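桌边扁平物件收纳：让板子、盒子都站起来

我桌上曾经躺着11件扁的东西：画板、薄盒子、说明书夹，还有一块买来就没用过的白板。它们一层压一层，最想拿的那件永远在最底下，跟我过去十年的人生安排差不多。

下面是我现在的做法，整个过程花了40分钟，其中一半用来找卷尺。

准备：一个立式文件架（我用的是Sernasell的窄款，格子深168毫米），几条魔术贴扎带，一块干抹布。

一、先清线。线不清，后面全白干。把暂时不用的线拔下来，绕成圈扎好；非留不可的，沿桌子后沿走，别让它横穿桌面。

二、按高矮分，别按用途分。我试过按用途分，结果“其他”那一类占了三格。高的靠墙，矮的朝外。

三、竖着放，有图案的一面朝外。字太小，站着看不清，图案一眼就认得出来。超过600毫米高的别硬塞，单独靠墙，底下垫一小块防滑垫。

四、拿的时候捏住下半截，先往外斜一点，再往上提。直着往上拔，旁边两件会跟着出来，还会挑你脚趾落地。

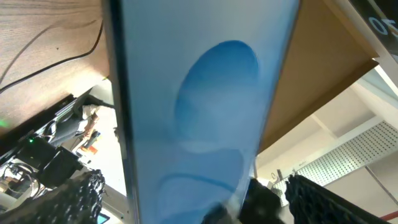 浅色板面，上半部一个蓝色椭圆，斜着立起来也好认。

五、板边颜色深的，容易显灰，抹布顺着边擦一遍就行。不要用酒精，我擦花过一块，现在它面壁。

六、每格留一指宽的空隙。塞满当然也能塞满，只是下次你会懒得抽，随手往桌上一平放，然后回到第一段。

那块白板我还是没用，不过它站得很直。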